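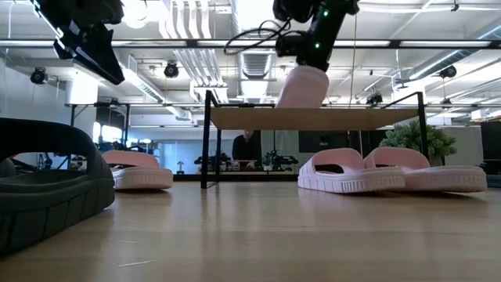 Tosham Rural Water Supply Association
Minutes of the Ordinary Meeting of the Management Board
Held April 25, 2024, Girnus Hall, main room

1. Opening and quorum
The Chair opened the meeting at 7:04 pm. The Secretary confirmed that a quorum was present under rule 11. Apologies were received from the delegate for the northern spur and from the bookkeeper, whose written report had been circulated with the agenda.

2. Minutes of previous meeting
The minutes of the previous ordinary meeting were taken as read. One correction was made: under item 6, "gate valve" to read "butterfly valve". Minutes as corrected accepted.
Moved: Deputy Chair. Seconded: southern delegate. Carried.

3. Matters arising
3.1 Access track to the upper tank. The landholder has agreed in writing to the revised alignment along the fence line. The survey pegs are in. The easement document is with the solicitor and has not yet been lodged.
3.2 Chlorine storage. The bunded cabinet has been delivered and bolted to the slab. The old cabinet is still behind the pump shed. Secretary to arrange removal.
3.3 Overdue accounts. Two accounts outstanding since November have been paid in full. One remains, and a payment plan has been offered in line with the hardship policy.

4. Correspondence
In:
Letter from Plurkent Pumps advising the end of parts supply for the older series of vertical multistage pumps.
Email from a member on the Karamanlidis Road spur reporting low pressure at the house in the early evening.
Notice from the insurer regarding the renewal questionnaire.
Out:
Reply to the above member, with the date of the pressure logging.
Reply to Plurkent Pumps asking for a quotation on a replacement unit and on a final set of seals and bearings for the existing one.
Correspondence received and outward correspondence endorsed. Carried.

5. Financial report
The bookkeeper's written report was tabled. Income from the quarterly water accounts was in line with the budget. Electricity was over budget for the quarter, which the report puts down to longer run times on pump 2. The meter reading fee has been moved from administration to operations so that it sits with the other field costs.
The southern delegate asked whether the tank cleaning had been accrued. The Secretary advised that it had not, as the invoice had not been received, and that it would appear in the next report.
Report accepted and accounts passed for payment. Carried.

6. Operator's report
6.1 Bore. Standing water level is unchanged from the previous reading. Drawdown under normal pumping is within the licence conditions. The flow meter was checked against the portable unit and the two agreed within the tolerance given in the manual.
6.2 Treatment. Free chlorine at the end-of-line sample points stayed within the target range, apart from one low reading at the Karamanlidis Road hydrant. The line was flushed, a repeat sample was taken the next morning and the result was within range. No bacteria were detected in any of the monthly samples.
6.3 Pumps. Pump 1 is running normally. Pump 2 is drawing more current than it did at commissioning and is taking longer to fill the upper tank. The operator considers impeller wear the most likely cause, but has not ruled out a partly closed check valve. Pump 2 to be used as standby only until it has been opened up.
6.4 Mains. One break on the 100 mm main near the creek crossing, repaired the same day with a stainless steel clamp. The pipe at this point is asbestos cement. Offcuts were double wrapped and taken to the licensed tip.
6.5 Upper tank. Cleaned and inspected. There is some rust at the roof sheeting laps on the western side. The ladder cage is sound. The level sensor was recalibrated while the tank was down.

7. Pressure on the Karamanlidis Road spur
The operator tabled the results from the logger fitted at the last meter on the spur. Static pressure overnight was 630 kPa. Pressure fell sharply in the early evening, when several stock troughs were filling at the same time as household use. The fall is greater than the pipe model predicts for a clean main of this size.
Discussion followed on three options: swabbing the spur, asking stock users to fit timers, and laying a parallel main over the lower section. The Deputy Chair noted that a parallel main had been costed once before and deferred, and that the old figures would be of little use now. The northern delegate had sent a written comment in favour of timers, but only if the Association paid for the first one at each connection.
The meeting agreed that the spur should be swabbed first and the logger refitted afterward. The other options are to be held over until the second set of readings is available.
Moved: southern delegate. Seconded: Secretary. Carried.

8. Replacement of pump 2
Quotation from Plurkent Pumps tabled, covering supply of a new unit, a base adaptor and commissioning. Installation is excluded. Lead time is 11 weeks from order. The operator advised that the adaptor is needed, as the bolt pattern differs from the existing base -- the pipework centre height also changes slightly and a new spool piece will have to be made locally.
It was resolved to:
(a) have pump 2 opened and inspected before any order is placed;
(b) approve spending of up to $2,000 on the inspection and on seals and bearings;
(c) bring the quotation back to the next meeting with the inspection results.
Carried. The Chair asked that the expiry date of the quotation be checked and an extension requested if needed.

9. Backflow prevention
The register of testable devices has been brought up to date. Test reports are still owing for several devices on dairy connections. Reminder letters to be sent, with a copy of the by-law attached. The Board confirmed that a connection without a current test report may be restricted after a second notice, but that supply to a dwelling is not to be cut off.

10. General business
10.1 The hall hire agreement is due for renewal on the same terms. Secretary to sign.
10.2 The emergency contact sheet is out of date. Delegates to send changes to the Secretary.
10.3 The operator requested a second set of keys to the valve pit at the Girnus end. Approved.

11. Next meeting
Date to be set once the pump inspection has been booked. Agenda items to the Secretary one week before.

Meeting closed at 8:51 pm.

Confirmed as a true record:
Chair ____________________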